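Pritinel Home Swaps - Frequently Asked Questions

Before you write to us, please look through this page. We read every email, but the one asking whether you can swap your storage unit for a beach house has already been answered, and the answer is below.

What is Pritinel?

A home exchange. You stay in a member's home, a member stays in yours, and no rent changes hands. There are 508 homes on the list at the moment, which includes a houseboat that is up for repairs until March and one apartment whose owner keeps replying "maybe" to everybody.

Do I have to own my home?

No. Renters can join with a letter from the landlord. The letter needs to say yes in some form. We have received letters that said "I suppose" and we took those. We did not take the one that said "we'll see."

Can I swap something that isn't a home?

It needs a bed, a working bathroom, somewhere to cook and a door that locks. Storage units don't count. Sheds don't count, even the nice ones with a lamp.

What does it cost?

Membership is $22 a month. You can pause it whenever you like, but you can't arrange a swap while paused. People do try.

Is my home good enough?

Almost certainly. Most new members spend their first weeks apologizing for a bathroom that turns out to be nicer than ours. Guests care about a clean bed, decent water pressure and a place to make coffee. They will not care that you never got around to the baseboards. If something is truly broken, put it in the listing and the people who mind will go elsewhere.

The kitchen gets more questions than any other room, bedrooms included. Tell people whether you cook with gas or electric, how much counter they can use, and whether there's a dishwasher or just a sponge and good intentions.
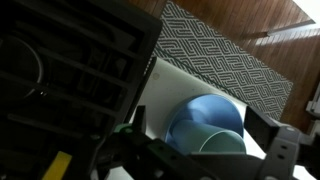
Say something about pots as well. "Fully equipped kitchen" has been used on our site to mean a drawer of twelve matching knives, and it has also been used to mean one fork. We now ask hosts to list at least the pans, the kettle or coffee maker, and anything a guest would be surprised to find missing. A can opener, for instance. You don't think about can openers until you are standing in a stranger's house with a can.

Do we have to swap at the same time?

No. Same-time swaps are simplest, but you can also host now and travel later. When you host first you collect nights, and you can spend those nights at any home on the list that will have you. Nights last for 14 months and then they are gone. We send a reminder before they go, and then another one, and then people write in to say they were never reminded.

How many people can come along?

Whatever the host has written in the listing. If it says four, it means four, and a baby is a person. Cousins who are "only there for dinner" and then sleep on the sofa are also people.

How do I cancel?

Log in, open the swap and press Cancel. Then write to the other member yourself like a decent human being. If you cancel with less than 14 days to go, your account is held while we help the other side find a place. It takes a while and puts nobody in a good mood. Illness, storms and airline strikes are excused. Finding a cheaper flight somewhere else is not.

What should go in the house guide?

Less than you think, and more than "make yourself at home." A good guide fits on two sheets. Wi-Fi password, trash days, which key does what, who to call when the water goes wrong. Put the Wi-Fi first. People arrive with their coats on and look for it before they look for the bathroom.

Then do the appliances, in plain words. If the burner needs a long push before it catches, write that down. If the oven runs hot, write that down too, and don't write "you'll get the feel of it." Your guest has a week and would like to eat.
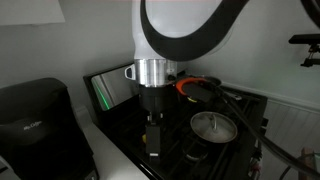 Black gas stovetop.

Leave out the history of the house unless someone asks for it. One member on Skitholm has a guide that runs to 22 pages and includes a family tree. It is very well written. Guests still call to ask where the fuse box is.

Where should I put my private things?

In one closet or one room with a lock, and mark it. Do not spread them through the house and hope. Anything left in an open drawer will be seen, and anything in an unlocked cabinet will be opened by somebody looking for olive oil.

Can guests use my food?

Up to you, but say so. The usual deal is that guests may use salt, oil, coffee and the like, and replace what they finish. We suggest moving the expensive vinegar. We've settled a lot of complaints over the years and a depressing number involved vinegar.

Are there homes you can recommend for a first swap?

Perniddale is a good place to start. It has plenty of members, a train station you can walk to, and hosts who answer their messages before midnight. The Hämäläinen building there is popular, partly for the big windows and partly for the laundry room in the basement, which members discuss with more warmth than they do the old town.

Skitholm is prettier, but the ferry makes up its own mind. Book it if you can stand arriving in the evening when you were promised noon. Bring groceries. The store closes at 4 in the afternoon and the bell on the door will not move anybody.
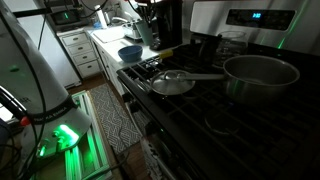

Wherever you go first, keep it short. A long weekend tells you whether you like sleeping under other people's blankets. Some folks find out that they don't, and three nights is a kinder way to learn it than a month.

What happens if something gets broken?

Tell the host the same day. A glass or a plate is part of life and most hosts won't want money for it. For bigger things, each member puts down a deposit of $508 when a swap is confirmed, and we give it back when both sides have said all is well. If one side says nothing for a week, we take the silence as a yes. You may wonder why the amount isn't a round number. It used to be 500, and then the payment company added a fee.

Do you cover ordinary wear?

No, and neither should your guest. A scuff on the wall is wear. A bicycle through the wall is not.

How clean is clean?

As clean as you'd want to find it, unless you are a very relaxed person, in which case cleaner than that.
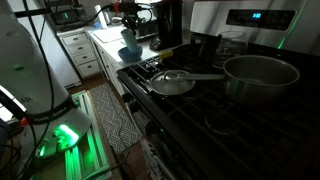
Cleaning causes more bad reviews than noise, location and mattresses put together, and nearly all of it comes down to two people picturing different things. Write a short list for your guests and use the same list on yourself before they arrive. Go room by room and include whatever people walk on. A patterned rug on a wood floor, like the gray-and-white zigzag one that stretches toward the base of the stove, should be picked up and shaken out, and the boards under it swept. Lift the grates off a gas range and wipe beneath them. Empty the fridge of anything with a personality. Strip the beds if the host asks, and leave them alone if the host doesn't, as some people have feelings about how sheets get folded.

May I bring my dog?

If the listing has a paw on it, yes. If it doesn't, ask. "He's basically a cat" is not an argument that has ever worked on a host, least of all on one with a cat.

Will I have to water plants?

Probably. Hosts may ask for plants, mail and light feeding of fish. Anything beyond that has to be agreed to in writing. We added this rule after the chickens.

Can I leave an honest review?

Please do. Keep it to the home and the swap. Reviews of the host's bookshelf, taste in music or wedding photos will be taken down, however funny they are, and a few have been quite funny.

My answer isn't here. What now?

Use the contact form at the bottom of your account page. We reply between 9 a.m. and 4 p.m. on working days. If you are locked out of a home right now, don't use the form. Call the number on your swap confirmation, and check under the other flowerpot while it rings.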